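The soup I cook when I have no plan

When I moved to Clollden I did not know how to cook from an empty head. At home we always had a plan. My mother decided in the morning what we will eat in the evening, and the whole day was moving slowly in that direction. Here I come back from work at half past six, I open the refrigerator, and only then I begin to think. It is a bad moment for thinking.

So I want to write about the soup. It has no name. My neighbor Moushumi Khan calls it "the Thursday one", although I cook it on any day, and she has eaten it enough times that she has the right to call it what she likes.

The base is one onion and one carrot. I cut the onion small and the carrot less small. I put them in oil on low heat with salt, and I leave them longer than most recipes say. Many recipes write "five minutes until soft", and I have never in my life seen an onion become soft in five minutes. I give it the time of one phone call with my sister, and her calls are not short.

After that comes garlic, then a spoon of tomato paste, which should become darker before any water goes in. I learned this very late. For years I put the paste in together with the water and wondered why my soup tasted like a can. Then I add 300 grams of red lentils, washed, and enough water to cover them well. If I have a piece of old cheese rind, I add it too. If there is half a zucchini or the end of a cabbage, it goes in, but after the lentils have already started to break.

I used to buy the lentils at the supermarket. Now I walk to Marikar, the small grocery behind the bus station, where they are sold from big sacks and the owner writes the price on the bag with a pencil. They cook faster. I think they are simply fresher, but I have no proof of it. 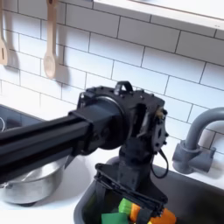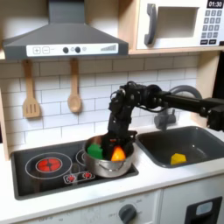 About the pot I have stronger opinions than about the lentils. My first one here was very thin and everything burned in the same place, a circle at the bottom in the size of a coffee cup. I thought it was my mistake and I stirred more and more. Then I borrowed a heavier one from Moushumi for a weekend and nothing burned at all. I gave it back with regret and bought my own the next month. If you are a student and you have money for one good thing in the kitchen, please buy the pot, and buy the knife later.

The second opinion is about lemon. The soup without lemon is a correct soup, but you forget it while you are eating it. I put the juice in at the very end, when the heat is off. My father, who is 64 and does not like changes, says that lemon belongs to fish. When he visited me in January, I did not tell him and he took a second plate. I still have not told him, and he does not read in English, so I feel safe.

For spices I use cumin and a little dried chili. I tried once a ready mix called Bumarier, which a colleague brought me from a trip, and it was pleasant but too sweet for lentils. I finished the bag with roasted potatoes, where it was very good.

The soup is better on the second day, as everybody says about every soup, but on the second day it is also almost solid. You must add water and then taste for salt again. I forgot this the first time I took it to the office and had to eat it with a fork. In the refrigerator it stays good for 3 days. I have also frozen it in small boxes, with a paper label, because frozen lentil soup and frozen pumpkin soup look exactly the same and I have been disappointed both ways.

Last month I cooked a double portion for the people on my floor, as the elevator was broken and we were all in a bad mood. The old man from the corner apartment asked what is the name of the dish. I said it is just a soup. He said that in his village they make the same thing with dried mint on top, burned for a few seconds in butter. I have tried it two times since then. The first time I burned the mint too much and the apartment smelled until the morning. The second time it was wonderful, and now I keep a jar of mint next to the cumin.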